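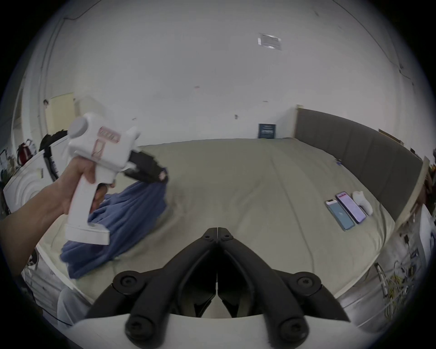 Ticket opened May 19, 2021. Subject: fitted sheet won't stay put. Hi there, I bought the Perron fitted sheet from you in January and I'm having a bit of a time with it. It's lovely and soft, no complaints on that front, but the corners on the headboard side creep up overnight and by morning there's a ridge running under my back. My headboard is the tall dark grey upholstered one with the wooden edge along the top, so there isn't much of a gap to get my hands down behind the mattress. You'll notice there's a long seam line that goes curving across the sheet when it should be straight (well, I assume it should!). The mattress is a Butell and it's 31 cm deep without a topper. Is the sheet too shallow, or am I putting it on wrong?

Reply from Tileck Bedding Support
Thanks for getting in touch. The Perron is cut for mattresses up to 35 cm, so yours should fit with room to spare. Could you please check the care label? It's sewn into one corner, and that corner goes at the foot end on the left. Also let us know how you've been drying it.

Update from me
Okay, found the label, and guess where it was. Top right, jammed down behind the headboard! So I've had it on the wrong way round the whole time. I pulled everything off, turned it and started again with the headboard corners first. Much better already, and the seam has straightened out most of the way. As for drying, I've been using the dryer on hot with the towels, which I'm guessing is the wrong answer.

Reply from Tileck Bedding Support
Hot drying can tighten the elastic and shrink the cotton a little. Please wash it on cool, hang it on the line, and stretch the corners gently while it's damp. If it still lifts, we can send a set of Trisex sheet clips at no charge.

Update from me
Washed it cool and line dried it, and gave the corners a good tug. After 6 nights, 2 corners are sitting perfectly and the other 2 (headboard side, of course) still ride up a smidge. Nothing like the ridge I had before, though. I'll take you up on the clips, please! Grey if they come in a colour, but white is fine too. Same address as the order.

Status: waiting on parts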